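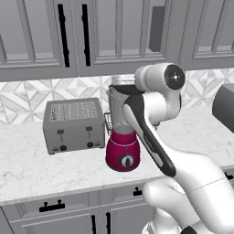
From: Marjan Ansari
To: lifting-list
Date: Tue 2 February
Subject: Re: [lifting] Ginthorpe bridge beams, one crane or two

Declan Ní Mhurchú wrote:

> We have been asked to price the beam lifts for the road bridge at
> Ginthorpe. The heaviest beam is 32 tonnes including rigging. The
> client's drawing shows one large crawler on the east bank placing
> everything. Our estimator would like to look at two smaller mobiles
> doing a tandem lift, one on each bank, because we own both of them
> and would have to hire the crawler in.
>
> I know the usual arguments against tandem lifts. What I would like
> to hear is from people who have done one across a river, and what
> you allowed for in the plan. Also, has anyone dealt with soft ground
> on a flood bank? The west side was a hay field until last year and
> the site investigation has only one borehole on it.
>
> Declan

Declan,

We did a job very like this for the Sorimgate footbridge, with heavier sections than the name suggests. I was the lift planner. We priced it both ways and went with two mobiles, and I would probably do the same again on that site, but it took more planning hours than we had put in the tender.

Start with the ground. One borehole on a former hay field isn't enough for me to sign anything. Ask for plate load tests at each outrigger position, on the finished pad, and ask for them to be written into the principal contractor's scope so you aren't paying. At Sorimgate the first pad on the field side failed its test. The top layer was fine and there was a band of soft silt under it that the borehole had missed. They dug it out and replaced it with crushed stone on geogrid, and we lost a week. If we had only laid mats on the grass and trusted the bearing figure in the report, we would have set up on it.

Check how close the outriggers are to the top of the bank as well. The crane charts tell you nothing about that. Our temporary works engineer, Paora Pryor, wanted the nearest pad well back from the crest and asked for a slope stability check with the full outrigger load applied and the river at its lowest level. Low water was the worse case for the bank, which surprised a few people at the meeting. Moving back cost us radius, and that was nearly what pushed us to the next size of crane.

On capacity, we derated both cranes by 25 percent for the tandem work and planned each one on its worst share of the load, not on an even split. With a beam, the share moves if one hook gets ahead of the other. Work out how far out of level the beam can go before one crane passes its planned load, turn that into a height difference at the ends, and give the crane supervisor that number. Ours had it written on a card. Don't leave it as "keep it level".

Then there is the question of how the beam gets over the water. You say one crane on each bank. Where does the beam start? If it arrives by truck on the east side, the west crane has to reach most of the way across to pick up its end, and that radius will decide the whole job. It may be that your two mobiles can do it at the landing position and can't do it at the pick. We got around this by having the east crane take the beam alone from the trailer to a point partway out, with the leading end landed on a temporary trestle in the shallows, and the second crane picked it up from there. The trestle needed a river permit. If your client hasn't asked about one yet, the season for in-river work may be what settles it for you.

Communications: one supervisor, one radio channel for nothing else, and both operators able to see the supervisor at all times. We had a second person on the far bank with a radio who could call stop and was allowed to say nothing else. Run the whole thing once with empty hooks. It's dull and it found us a dead spot for the radios beside the abutment.

Wind. We set a limit below both manufacturers' figures because of the side area of the beams, and we took readings at both boom heads. The river valley funneled the wind in the afternoon, so every lift was planned for early morning. That meant road closures starting in the dark, and the highway authority needed a good deal of notice.

Cost is where I would be careful. Your estimator is comparing two owned cranes against one hired one. Put in two pads with testing, two sets of access, the second rigging crew, the second supervisor, the permit and trestle if you need them, and the extra planning. When we did the sum after the job, the saving over the crawler was small. We had quoted the crawler from Bandedum, and most of their price was transport and assembly, so it would have looked better on a job with more lifts. How many beams are there? You don't say. If it's more than a couple of days of lifting, the crawler may well win.

A crawler also needs a much bigger prepared platform, and on a flood bank that isn't free either. Ask the client who designed the platform on their drawing. Sometimes it's only a rectangle somebody drew.

Lucimara Barros was on the Prado viaduct job, where they used a single 400 tonne mobile for spans of a similar weight. That might be a third option for you if the radius from the east bank works. She reads this list and may be able to say what ground pressures they ended up with. I would rather she gave the figures than have me repeat them from memory.

I can send you our lift plan with the client's name taken out. The appendix with the load share calculation is the useful part. It is a spreadsheet, and Định Lưu in our office has since corrected the sling angle sheet, so if you already have an older copy from anyone please throw it away.

One more thing on the west bank. Look at how the crane gets there before you look at anything else. Our second mobile had to go 6 miles around by a farm road with a culvert on it, and the culvert hadn't been assessed. It was plated over in the end, at our expense.

Send me the beam schedule and the bank levels if you can share them and I'll look at the radii this week.

Marjan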